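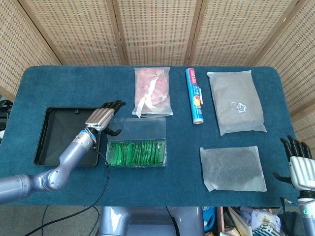

Kerstin Haugen had flour on her glasses when she opened the door, and she left it there for the whole two hours I was at her place. I'd driven out to Gumstead to ask her about soup, mostly, and we ended up on the subject of her mother-in-law's freezer (which is a much better subject, I promise).

"She labeled everything by who it was for," Kerstin told me. "Never by what was in it. So you'd pull out a bag that said Fadi and it could be lamb, it could be plums."

Kerstin married into a family of cooks from Hattar and ran the lunch counter there for 14 years before she moved. The counter did one soup a day, and when it was gone she locked up. I asked how she picked the soup. "By what was going soft!" she said, and laughed so hard the dog got up.

These days she cooks in big batches in February and lives off them till spring. Her rule is small flat packages, 500 grams at most, with the air pressed out.
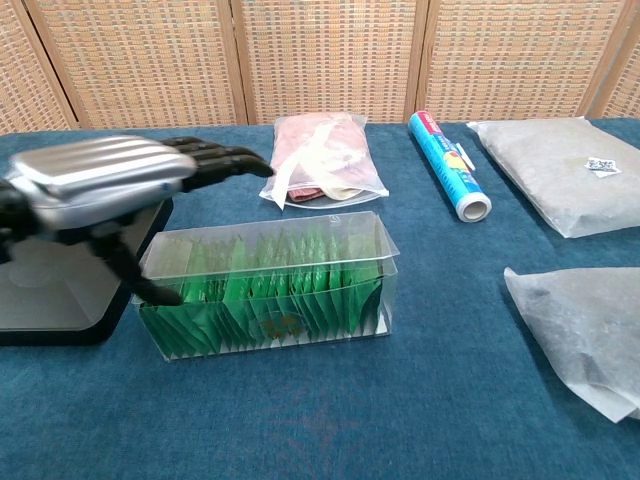
"Flat ones thaw while you're chopping the onion," she said. "A brick of stew, you're waiting till supper and then you order pizza." I admitted I had several bricks at home. She gave me a look -- a kind one, but still a look.

We got onto money after that. She keeps a notebook of what she spends on groceries, and she read me a page or two. Issa Chamoun, her neighbor, splits a side of beef with her every winter, and they argue about the shanks. "He says they're for the dog," she said. "I say give them to me, then."

I wanted to know if she misses the counter. She thought about it for a good while, wiping down a pot that looked clean to me.

"I miss the regulars," she said. "I don't miss getting up at five."

She sent me home with barley soup, frozen flat, with my name on it and not a word about what was inside. I only know because I asked.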